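# Chapter 8: Coaching the Road Team

The sport grew slowly in towns that had no track, and the first coaches were often riders who had simply stopped racing.
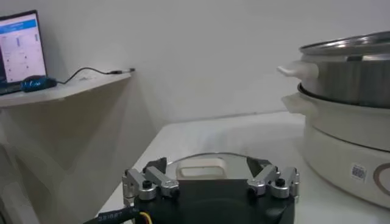 ## 8.1 From Club Ride to Training Plan

Roy Ellwood took over the Furnival club in 2000. Its riders met in the morning, rode hard until they were tired, and went home. Few kept any record of what they had done.

Ellwood asked each rider to keep a **training log**, a daily record of distance, effort and sleep. After one winter he split the squad in two. Riders with a good sprint did short, fast sessions on the flat road to Bradeck. The climbers, led by Zawadi Urio, did longer work in the hills.

Not everyone liked the change. Gareth Penrose left for a rival team, Sikura, and wrote later that he missed the old rides – "even the bad ones."

This chapter covers:

- how a coach sets a season goal
- the 12-week base period
- rest, and how to tell when a rider needs more of it
- team roles on race day

### Before You Read

Think of a sport you have played. Who decided how hard you trained, and how was that decision made? Write a short paragraph and keep it for the discussion in Section 8.2, where we look at Urio's log from her first November with the team.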